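Reading the Govton suturing numbers slowly

I've had the Govton preprint open in a tab since August and kept meaning to write something. A reader asked me on Thursday whether I'd "come round on surgical autonomy yet", so I suppose this is the something.

For those who haven't seen it, the claim is that a learned policy can put in interrupted stitches on a skin practice pad with two instruments, start to finish, with a person watching and not touching. The method is called Tunstall. It is trained on demonstrations by people working the same arms by hand, then corrected with a second round of data in which a human takes over whenever the policy gets itself in a mess. The headline is 90 per cent of stitches completed. That's the figure that went into all the newsletters.

Now, 90 per cent of what? The main table covers 54 attempted stitches. Fine, these things take ages to run and I'm not going to sneer at anyone for a small table. But "completed" means the thread crosses the wound and there is a knot in it. Spacing isn't scored. Tension isn't scored. Whether the two edges of the wound meet properly gets a paragraph at the back, and the paragraph says it looked acceptable to the authors.

I've tied knots on these pads myself, badly, with arms I wasn't trained on, and the knot is only part of the misery. What gets you is the thread. It's long, it's springy, it loops wherever it likes, and it's the same black as every stitch you've already put in.

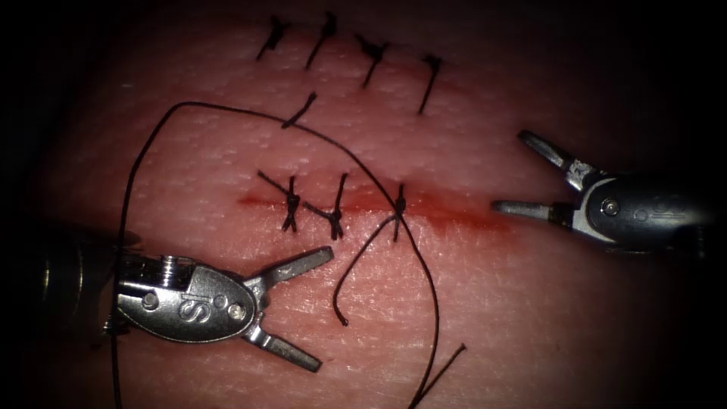
So a policy working from camera views has to decide which bit of black line is the strand it should be pulling and which bit is finished business. The paper handles this with what it calls a thread memory, which carries a guess about the loose end forward from one moment to the next. I like this idea a lot. It's the part I'd have put in the title. Take the memory out and completion drops to 28 per cent, and that is a much more interesting result than the headline, because it tells you where the difficulty lives.

What I can't work out is how much of the remaining success comes from the pad. A practice pad stays where you put it. It doesn't breathe or ooze, and a bit of red colouring along the cut doesn't pool over the thread at the wrong moment. The authors say they varied the conditions. They used 3 pads, all from Gevell, all the same shade. I would have traded half the trials for one darker pad, where black thread is harder to pick out.

Then there's the baseline. They compare against Ceker, a perfectly decent method in its day, but one designed for needle passing on its own. It was never meant to tie anything. Beating it at knots is a bit like beating me at them. There's no row for a human novice either, and I'd love to know how a first-week student does under the same scoring rule. My guess is rather well, given how forgiving the rule is.

Some smaller grumbles. The takeovers in the second round of training are counted but not timed, so we don't know how much expert labour went in. The needle is handed over in the same starting position on every trial. And the failure videos are sped up while the successes play at normal speed, which is the wrong way round if you want people to learn anything from them.

Have I come round? On the thread memory, yes, and I'd happily see somebody try it on cable routing or anything else long and floppy. On the rest I'd like a scoring sheet drawn up by a person who teaches suturing, used by someone who doesn't know which stitches the robot did. The data is supposed to be released with the next version, and if it is I'll have a go at rescoring a few of the trials myself and post what I get.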